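Wevthorpe Technical Institute
Student Projects Support Desk
Ticket 913

Subject: Gripper width reading drifts during folding sessions
Opened by: Elvira Mosquera, Household Tasks project team
Assigned to: Čestmír Říha
Course: Introduction to Robot Learning
Priority: Normal
Status: Pending confirmation

Initial report

Our team is recording folding demonstrations with the hand-held grippers for the course project. In the most recent recordings, the finger width reported by the Letix logging software does not return to zero when the fingers are fully closed. The error is small at the beginning of a session and grows as the session continues. Of 40 demonstrations uploaded, 21 were rejected by the automatic check with the message "width out of range." The team requests advice before recording further material, as the rejected files count against our storage allowance.

Steps already taken by the team: the software was restarted, the battery was replaced, and the closing calibration was repeated twice. The reading was correct directly after each calibration and drifted again later.

Response from Support Desk (Č. Říha)

Thank you for the report. Please provide the following:
- the software version shown on the Letix start page
- the calibration file used for each session
- the type of garment being folded in the rejected demonstrations

Please do not delete the rejected files. They may be recoverable once the offset is known.

Reply from E. Mosquera

The version is the one issued to all teams in the fall. A single calibration file was used throughout. The rejected demonstrations are mainly sweaters and jeans. Shirts and pillowcases were accepted in most cases. Ulises Condori has reviewed the rejected files and notes that the drift increases after the fingers have been pressed down firmly to pick up thick fabric.

Response from Support Desk (Č. Říha)

The pattern described is consistent with movement of the fingers in their mounts. When the fingers are pushed hard against a soft surface, the mount can shift slightly, and the software continues to apply the original zero point. The following procedure is recommended:

1. Close the fingers fully and check that they meet evenly along their length.
2. Tighten the finger mounts with the hex key supplied in the kit. Do not use a power driver.
3. Run the closing calibration and save it under a new name.
4. Record no more than 6 demonstrations before repeating the calibration.
5. Approach thick garments at a shallow angle and lift from a fold or hem.
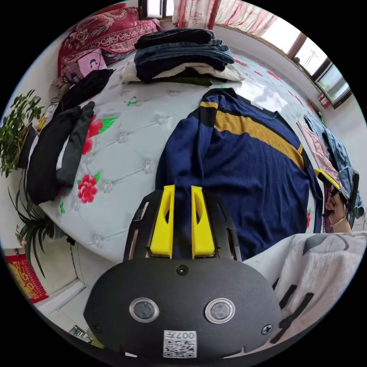 Teams working with two grippers must calibrate each one separately. A calibration file saved for one gripper must not be loaded for the other, even if both were issued in the same kit. Knitwear should be laid out with enough room for both operators to reach it without crossing hands.

Reply from E. Mosquera

The mounts have been tightened and a new calibration file saved for each gripper. The first set of sweater demonstrations passed the automatic check. Jeans have not yet been repeated.

Note from course office (Edith Inga)

The project deadline for this team has been extended to Thursday, January 17, 2019. The storage allowance will not be increased. Rejected files may be moved to the Zapata archive folder until the correction script has been run.

Response from Support Desk (Č. Říha)

The correction script has been placed in the team's shared folder. Please run it on a copy of the rejected files and report how many pass. The ticket will remain open until the jeans demonstrations have been repeated.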